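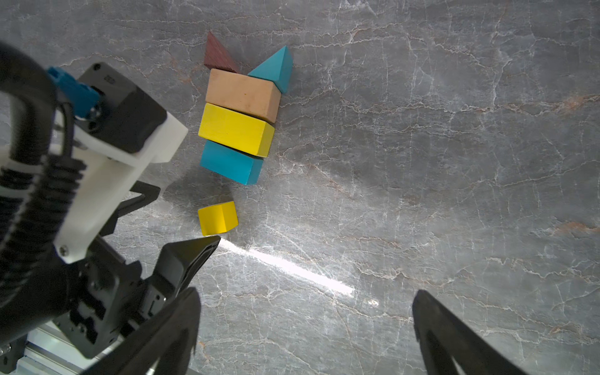

Décrire un assemblage consiste à permettre à quelqu'un qui ne l'a pas vu de le refaire, ce que le mot « château » n'a encore permis à aucun étudiant. On commence par les volumes, on passe aux contacts, on finit par les couleurs, dans cet ordre et malgré l'envie générale de commencer par le jaune. Les trois barres (beige, jaune, bleu canard) sont à peu près parallèles, chacune un peu décalée par rapport à la précédente ; les deux prismes à base triangulaire, brun rouge et turquoise, touchent la première. Le petit bloc jaune resté à l'écart fait partie du relevé lui aussi. Chaque année, il disparaît de la moitié des copies.

Atelier de description des volumes, séance 3
Polycopié de Heino Venckus, revu en avril

1. Vocabulaire minimal

Prisme : solide à deux bases parallèles et superposables. Un prisme à base triangulaire n'est pas une pyramide. Il ne l'était pas non plus l'an dernier.
Pavé : prisme dont toutes les faces sont des rectangles. « Brique » est toléré à l'oral.
Arête : segment commun à deux faces. Une fibre du bois n'est pas une arête.
Contact : dire s'il se fait par une face, une arête ou un sommet. « Ça se touche » vaut zéro.

2. Une pièce seule

Avant l'ensemble, l'élément. On note les facettes visibles, leur valeur (claire, sombre) et la direction de la ligne qui les sépare. Deux turquoises voisins ne signifient pas deux peintures : la lumière suffit souvent à expliquer l'écart.
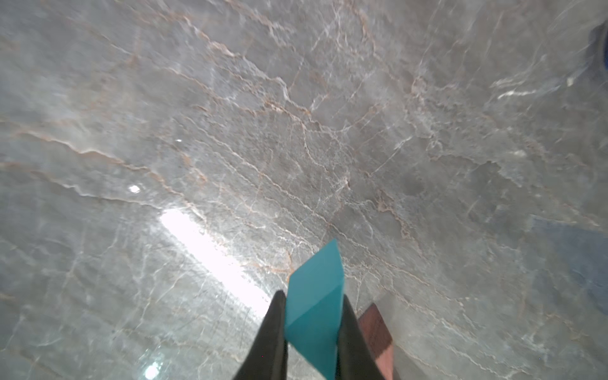
Fig. 2. Turquoise, deux facettes : la plus claire en haut, la plus sombre en dessous.

Rien n'autorise à conclure sur une face cachée. Écrire « face non visible » et passer à la suite. Les copies qui devinent juste perdent les mêmes points que les autres, au grand désespoir des devins.

3. Le support

Le marbre poli est un mauvais camarade. Ses veines proposent des directions, et l'étudiant reconnaissant s'en sert comme d'une règle. On leur préfère le bord d'une pièce, plus droit et moins bavard. Quant aux reflets, ils se déplacent avec l'observateur : un repère pris sur une tache blanche est perdu dès qu'on penche la tête.

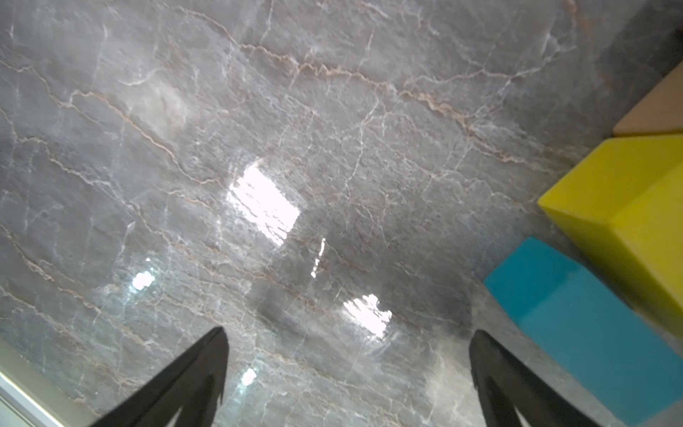
Fig. 3. Marbre gris, reflets clairs, pièces groupées à droite.

Bożena Witkowska, qui assure le groupe du matin, fait dessiner d'abord les reflets, puis les fait gommer. C'est cruel et assez efficace.

4. Rédiger le relevé

Choisir une pièce de référence et n'en plus changer. La barre de bois clair convient bien : elle a des voisins au-dessus et au-dessous, et sa teinte ne se dispute avec personne. À partir d'elle, on situe les prismes, puis la barre jaune,

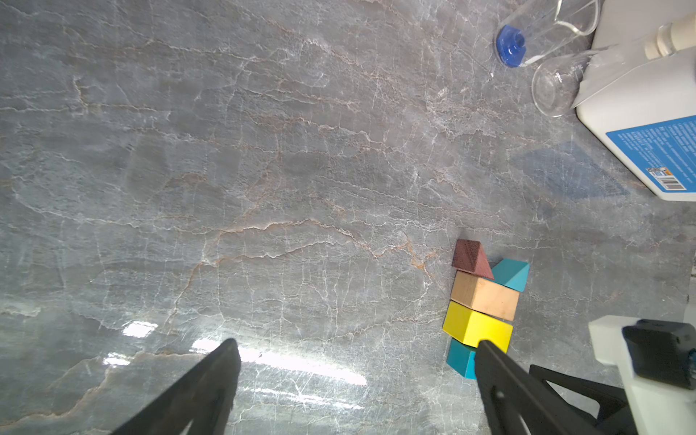 puis la barre bleu canard, en précisant à chaque fois le contact ou l'intervalle. Les inclinaisons se donnent par comparaison (« un peu plus inclinée que la jaune »). Qui annonce 7 degrés devra montrer son rapporteur.

À rendre

Un relevé de l'assemblage, 3 000 signes au maximum, sans croquis. Les textes seront échangés entre les deux groupes et chacun reconstruira d'après celui d'un autre. Prévoir des adjectifs précis et une certaine solidité morale.

Lecture conseillée : la fiche Wadgate sur les repères, les deux premières pages. La troisième porte sur les cylindres, que nous verrons plus tard.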